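Week 4: Chores, continued

Welcome back! Last time I promised we'd get to the boring jobs, and I meant it, because boring jobs are my favorite thing in this whole course. Putting tools back in their case, say. My uncle can do it while arguing on the phone, and it still gives a robot plenty of trouble. 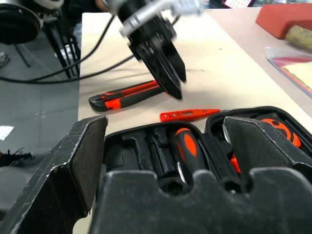 So can a robot tidy a workbench on its own yet?

Sometimes, if the tools and the case are ones it has practiced with and you're not in a hurry.

Read the Trullosus handout before lab (skip the math) and bring me one chore you'd hand over tomorrow. Meriem Abou Zeid has the sign-up sheet, and lab groups are 4 people, please!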